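Speaker notes: Plastic bags in the packing room
Yavuz Aydoğan
11 July 2019

Slide 1. Welcome

Good morning. Thank you for coming so early. My name is Yavuz, I am responsible for the packing room at Stalla. Today I talk about thin plastic bags. I know it is a small subject, but we touch these bags all day and we have never spent one hour to discuss them.

(Wait until people at the back find a chair. Ask if they can hear me.)

Slide 2. What comes in

We send small household goods. On a normal day we close 400 bags. In February, when the spring catalog starts, it goes up to 1,000. Most of our returns come back in the same kind of bag, and the bag is never in the shape in which it left us.

We have 4 packing tables. All tables have white tops now. Before, two of them were dark gray, and on the gray tops the packers left small parts behind more often. On white you see a black clip or a screw immediately. But a clear bag on a white top is more difficult to see, so we lost something there also.

(Do not spend long time on the tables. Somebody will ask the price. The price is in the handout.)

Slide 3. How a bag behaves

A new bag from the roll is flat and its two sides stick together. After one use it is full of folds. The folds catch the light, and then you read the label badly, and you are not sure where the opening is. New people in our team pull the bag from the middle. The experienced people first look for a loose edge.

I ask you to think about the last time you opened a bag of this kind at home. Probably you turned it around two or three times.
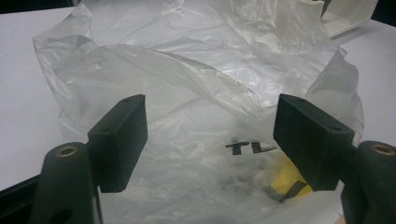
The color of the goods helps very much. Yellow is the best one we have, it shows through even when the plastic is milky and wrinkled. White goods are the worst. With white goods I ask the packer to put the paper slip on the outside, in a small pocket, so that the next person does not need to guess.

Printed letters on the bag are useful too, but only partly. When the bag is crumpled you see one or two letters and the rest goes into a fold. For this reason we do not allow sorting by the print alone. Read the slip.

(Pass the sample bags around now. Start with the left side of the room. Ask people to close them and give them back.)

Slide 4. Two suppliers

We tested bags from Astus and from Wandov. I will say it openly, the difference was smaller than I expected. The Astus bag is thinner and more clear. The Wandov bag is a little milky, but it makes less noise, and my colleagues liked this after a full shift. We ordered 470 pieces of each for the test, and in the end the team voted for Wandov.

Yazıcı, the shop next to us, still uses the Astus bag and they are happy with it. Their goods are flat, mostly textile. So please do not take our choice as a rule for your own room.

Slide 5. What we changed

Air goes out before closing. Put the hand flat on the bag and move it to the opening, slowly.

Long, thin items lie along the edge of the main item, never across it. Across, they make a hole in the corner during transport.

One bag on the table at one time. This was the change which people disliked the most. They felt slower in the first week. I also felt slower, when I tried it myself for two afternoons.

(If there is time, tell the story with the missing table legs. If not, go directly to slide 6.)

Slide 6. Questions

I will be glad to hear how you do it in your company, especially what you do with the used bags. We flatten them and keep them in a box under the table, and the box is always full. Handouts are near the door, next to the coffee.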